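Hand-tied bouquet

A hand-tied bouquet (also hand tie, tied bunch, in older shop talk "a spiral") is a bunch of cut flowers put together in the hand or on a table and bound at one point with string, raffia or tape. No foam, no wire, no frame. Stems stay free below the tie so the bunch can go straight into water. Usual today for gifts, table flowers and informal weddings.

Contents
Name
Flowers used
Method
Work surface
Care
Regional use
See also

Name

"Hand-tied" came into everyday use with florists late on; before that a bunch was a bunch, or a posy if small. Posy still means something short and round. A sheaf is the long flat kind, made to be laid down and seen from one side only. The three get mixed up a lot in price lists. In Granonstead the word "lay-down" is used for a sheaf and also for any mixed bunch left flat on the table before tying, which causes arguements.

Flowers used

Almost anything with a stem long enough to hold. Spring bunches lean on tulips, with a light filler between or behind. Typical make-up:

Main flowers: tulips, in one colour or mixed. Red, yellow and pink together is a common choice, cheerful, not fussy.
Filler: small white blossom on thin branching stems. Gypsophila is the best known, others do the same job.
Green: the tulips' own leaves, or cut foliage, left long.

Tulips keep growing after cutting, so heads rise above the filler within a day or two and a level bunch goes uneven. Some makers set them low to allow for this. Others don't bother. They also bend towards light.

Mixed tulip bunches laid on a dark cloth show their colours well, yellow most of all, and a plain deep red or burgundy cloth is an old favourite for this.
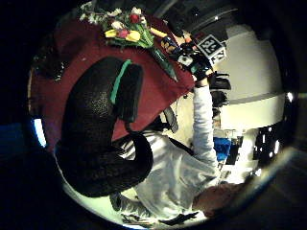 White filler is usually put in early, to keep the heavier blooms apart, and then topped up at the edge at the end. Too much and the bunch looks like a hedge. Dilwyn Mostyn, whose booklet Tied Flowers for the House is still passed round in Clastgate, gave his rule as "fill the gaps, then take a third of it out again". He disliked foliage collars and said so at length.

Method

Two main ways.

Spiral. Strip lower leaves. Hold first stem upright, add each new stem at the same slant, always in the same direction, turning the bunch a little every time. The binding point is where the stems cross. Tie tightly there, trim the ends level. A good spiral will stand up on its own stems.

Flat. Stems laid on the table, longest at the back, shorter ones stepped down in front, then gathered and tied. Stems run together and narrow towards the cut ends. Quicker, easier for beginners, easier on tulips too as they bruise when squeezed. One-sided.

The common tulip fault is gripping too hard. Soft stems, they crease under string, and a creased stem may droop at the crease. Wide tape or raffia is kinder. Araceli Serrano's teaching notes (Granonstead, February, year not given) have learners work with 17 stems, an odd number being thought easier to get round. Her notes also list 2 ties, one loose to hold things while adjusting, one firm. The first comes off.

Wrapping is separate. Paper, cellophane or nothing. Long green stems left showing below the heads are part of the look in most tied work.

Work surface

Trade benches are bare and wipeable. At home it is mostly the dining table, with a cloth on it or an old towel. A cloth stops stems rolling and catches bits of leaf. Against it: cloths stain. Tulip pollen is dark and marks badly, lily pollen is worse, and both should be lifted off dry with sticky tape, never rubbed with water. Dark red cloths forgive more than white ones.

Keep the heads well on to the table. Overhanging blooms get knocked by sleeves, chair backs and whoever walks by. White cuffs, roll them up.
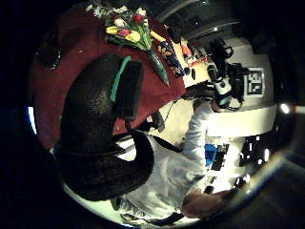

How long can a tied bunch lie on the table before it needs water?

Tulips will generally cope with a short spell out of water, say while the bunch is made and tied, but less in a warm room. Recut the ends before they go in the vase. If they have gone limp, wrap the whole bunch upright in paper and stand it in deep cool water for a few hours.

Care

Cut a little off the ends, at a slant or straight, opinions differ. Clean vase. Shallow cool water for tulips, deeper for most others, so a mixed bunch is a compromise. Top up daily, tulips drink a lot. Leave the tie on if the shape matters; take it off if the stems look pinched. Away from radiators, and the fruit bowl, as ripening fruit gives off a gas which ages flowers.

Daffodils should not go straight in with tulips. The sap shortens the tulips' life. Stand them apart in water for several hours first and do not recut after.

Regional use

Clastgate holds a spring bunch show, flat class and spiral class judged apart. The best-attended year had 79 entries in the flat class, most of them tulips. The Ocampo Cup goes to the best bunch made on the day. Rules forbid wire, foam and (since a complaint) glitter.

In Granonstead the parish flower table sold 1,164 bunches over one spring according to its own accounts, which do not say wether posies were counted in.

The Sastuvska bunch, sometimes listed as a style of its own, is a flat sheaf of mixed tulips with white filler at the head end only, stems left very long. Mostyn thought it was just a lay-down with a grand name.

See also

Posy
Sheaf (floristry)
Cut flower care
Tulip
Gypsophila

Page last changed 29 Jun 2025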